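Holis data collection – progress note for Pommont
28 Mar 2020

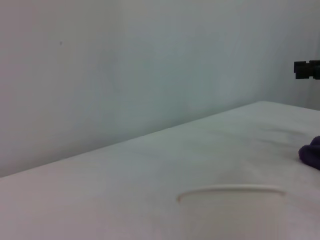 Wrist camera view, white table, dark purple cloth at right.

Short one this time, sorry, rig is booked all afternoon.

Where we are: 372 examples saved out of the 500 promised. Of those 94 still need checking, mostly cloth handling. Şükran Ateş is doing the checks and should be through them before the next batch goes to Ultholm.

Problems. White on white is hard going. Rim of the white object barely shows against the table cover, and the early model reaches short on it. We want to keep these in the set anyway – the final site has white counters too. Creases in the cover also get read as edges now and then. Will pull it tighter and see.

Lost 2 sessions to a bad cable on the Sezer unit. Replaced, no cost to teh grant.

Next: finish the remaining examples, then repeat part of the set with a darker cover so we can compare. Need a yes from you on the second cover, it wasnt in the original budget.

Full report still planned for September. Spending sheet to follow seperately.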